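Read the Iltameo paper over the weekend so you don't have to. It's the one with the headline claim that a mobile robot can tidy a living room after learning from other people's homes. Long thread, mostly grumbling. (1/12)

First, credit where it's due. They released the recordings, both the head camera and the wrist cameras. Most groups give you a two-minute highlight reel and a bar chart. So I went and looked at the raw stuff. (2/12)

Head view and wrist view, same session:

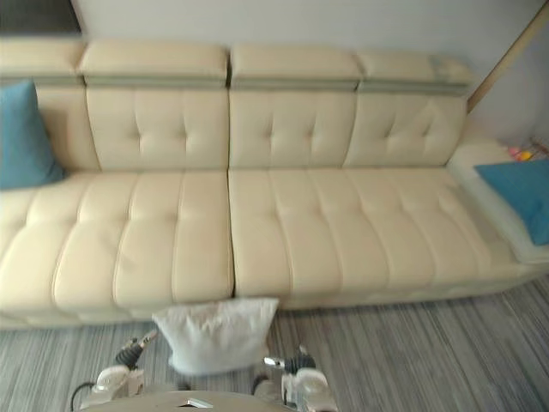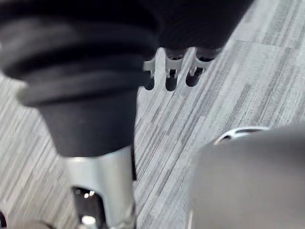 WHAT THE METHOD SAYS

The policy gets the head view plus the wrist views and puts out arm motions. No map, no object list. The claim is that the wrist cameras "resolve what the head camera cannot." That sentence is doing a lot of work in the paper. (3/12)

Look at the head view again. White cushion between the grippers, big cream sofa behind it, teal pillow at each end. High contrast, plain wall, gray carpet. If you wanted to make pillow finding easy you'd pick colors like that teal. (4/12)

Now the wrist view. Black ribbed sleeve and a shiny metal column filling the left side, a blurry gripper finger in the lower right corner, carpet behind. There's no pillow in there that I can pick out. What is the policy supposed to be resolving from that? (5/12)

One moment proves nothing, I know. But the paper never reports how often the wrist cameras have the target in view. That's an easy number to pull from the recordings and I'd have asked for it in review. (6/12)

THE NUMBERS

466 training episodes, 234 of them in the Drarnville apartments, the rest from the older Ginel set. Then 60 test trials. Sounds decent until you find out the test rooms are in the same Drarnville building. Same carpet, same lighting. (7/12)

"Unseen home" in the abstract becomes "unseen room arrangement" in the appendix. Those are very different claims. Moving a chair is not a new home. (8/12)

And success means the pillow ends up "on or touching" the sofa. Touching! A cushion standing on the floor against the front of the seat would count. I would not call that a tidy living room and neither would my mother. (9/12)

THE MISSING TEST

What I wanted was the same 60 trials with the wrist cameras switched off. They did run something like it, but on 2 tasks only, and neither one is the pillow task. Peixoto's earlier write-up did the full comparison and the gap was smaller than anyone hoped. It's not cited. (10/12)

My guess is that the head camera carries most of this and the wrist views help in the last few inches, when they help at all. Could be wrong. The data is out there, somebody with more spare GPUs than me can check. (11/12)

I'm not saying the result is fake. Two arms and a soft floppy cushion is a hard combination and I don't want to wave that away. I'm saying the abstract is a size too big. The preprint is dated May 2023 and a revised version is promised for August. If it has the camera comparison in it I'll read the whole thing again and post what changed. (12/12)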